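2 min read

Hi, I'm Verena, and I look after the house rules at Seltumness. We want people to tidy at home with a hand-held gripper and help us sort out good practice!

What we ask
1. Clear anything private off the bed first.
2. Grip soft things like a scarf at the bunched part, over the open box, and let the rest hang.

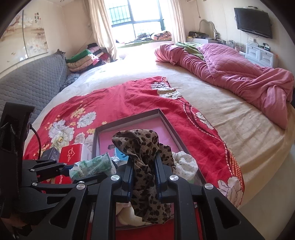 3. Stop after 56 minutes, even if you're on a roll.

How to join
Write to Gholamreza Esfahani at our Otgate office by the end of February.

Comments
Do pets count as private? – Bramus
My flat's tiny, is that okay? – Jo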